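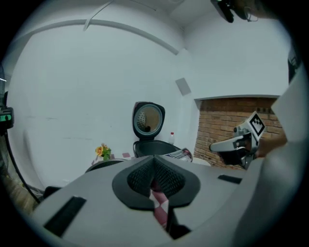 Esta guía establece los pasos que debe seguir el personal de cocina de Kisberg para registrar tareas con pinzas manuales, dentro del plan de automatización Skivar. El plan no suprime puestos: quienes hoy preparan las guarniciones pasarán a demostrar y supervisar esas tareas. Antes de empezar, abra por completo la tapa de la arrocera, hasta dejarla vertical, y sujete la pinza por la empuñadura, con el marcador blanco y negro hacia arriba y sin cubrirlo con la mano.

1. Repita cada movimiento 20 veces, a ritmo normal de trabajo.
2. Descanse tras 40 minutos de registro.
3. Anote las repeticiones fallidas; no se computan en la evaluación individual. 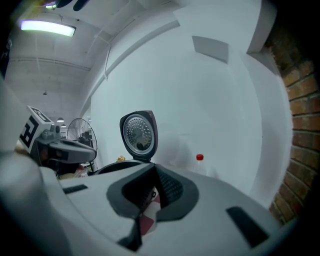
Última modificación: mayo de 2021

4. Mantenga la arrocera abierta y a la vista durante toda la serie.
5. Al terminar, entregue la hoja de turno a la coordinación de Flurnonby.

El tiempo dedicado al registro se considera jornada efectiva. Las consultas sobre cambios de funciones se dirigirán a la oficina Griffiths.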